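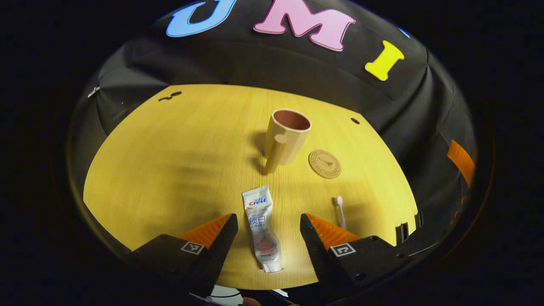 Rosalie Wallner thinks our club should stop adding objects and learn to do one of them properly. She put this in the group chat at 11 at night, in a single message with no punctuation, and by breakfast it had collected more thumbs-up than anything I've ever posted.

I can't say she's wrong. The tube of Crest is a terrible thing to learn on. It's slick and floppy, it's wide at one end and narrow at the other, and everybody grabs it differently. I go for the middle. Alois Hubmann goes for the cap end and then wonders why his episodes look like a man trying to return a fish.

Our entry for the Parnside student round is called Dendiveo, a name chosen by vote, which is how I learned to distrust votes. The task is "tidy a bathroom shelf." You show the policy how it's done by hand, over and over, with the gripper, and then an arm is supposed to do it without you. The rules allow up to 2000 demonstrations per team. We have 133 good ones. We have a lot more than that if you include the ones where somebody sneezed.

Things I've learned this month:

- Slow is fine. Stopping dead to think is not, because the policy learns to stop dead and think too.
- Move the mug between takes. I left mine in one spot for an entire afternoon, and the model became very confident about that spot.
- The toothbrush falls over if you so much as have an opinion near it.
- Cork coasters are hard to get a finger under. I'd like to meet whoever put one on the object list. (It was me.)

The plan now is Rosalie's plan. Toothpaste only, 9 starting positions, everyone grips it at the middle, Alois included. He has agreed in principle. We start again at four, and I'm bringing pretzels, which are to be kept well away from the table.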